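Home | Training | Events | Kit | Contact

How to train your grip for a first strongman novice show

Most grip advice is written by people with a gripper to sell. I've bought plenty of it, the Melto trainer included, and it's in a drawer. If you've entered a novice show in September, this is what I'd do.

1. Hold things. Pick up two farmer's handles and stand still for 10 seconds. Rest, then do it 5 times. Add weight only when the last hold looks like the first.

2. Leave the straps at home for warm-ups. Eoin Madigan swears you should bin them altogether. I don't believe him, and his deadlift hasn't moved in a year.

3. Use chalk, and not much of it. Liquid, block, whatever is cheap. 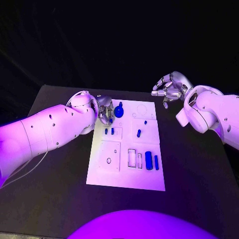 Grip work goes at the end of a session, twice a week at most. Any plan that has you crushing things daily will leave you with sore elbows and the same hands. Write down each hold in seconds and kilos. I keep mine on a white board, as white as the one with the blue pegs on the dark table under the purple light, but a notebook does the job. If the numbers haven't gone up after a month, drop a session before you buy anything.

Recent posts
Are thick bars worth the money?
Sreekumar Sundaram on log press for beginners
Tyre flips without wrecking your biceps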